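**Re: Ferritin cut-off before iron infusion**

**a_dumitrescu** wrote:
Which ferritin threshold are people using for non-anaemic adults? Our clinic protocol says 100 if CRP is raised, otherwise 30. Lasport's lab flags nothing under 200 as high, so the printed range is no help.

**prapai_t** wrote:
Same here. I'd add transferrin saturation, fasting, morning draw. Ferritin alone is an acute phase reactant and will read falsely normal with inflammation.
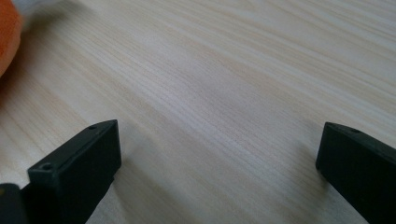 *Bench top, light timber.*

**bgrgic** wrote:
Disagree on fasting. The effect on TSAT is small next to day-to-day variation. Repeat the test if it's borderline.

**prapai_t** wrote:
Small on average. I had one patient go from 14% to 41% after an oral tablet that morning. At minimum, withhold supplements for 24 hours.

**bgrgic** wrote:
That's the tablet, a separate question from breakfast. Agreed on withholding.

**doina_d** wrote:
Whatever cut-off you pick, check phosphate if you're repeating carboxymaltose. We had 3 low results in August.

**a_dumitrescu** wrote:
Thanks. Leaving the cut-off at 100 with raised CRP, adding TSAT and phosphate. Fasting stays optional.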